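Quilted mattress cover keeps wrinkling in the middle

Seul-gi Tak
The white quilted cover on our bed bunches up in the middle by morning. Can I iron it, or is it the wrong size?
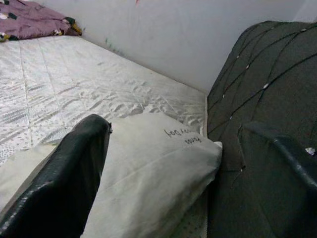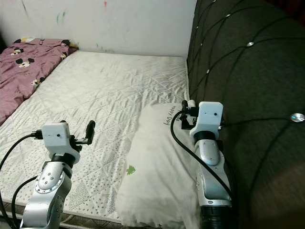

It goes on over the bare mattress and I tuck it by hand. No straps.

Sun-ja Kang
Don't iron it. Quilted covers with a shine can melt. Sew elastic across the 2 bottom corners and pull it tight from the headboard end first.

In-ho Sun
mine does that too, just buy a fitted one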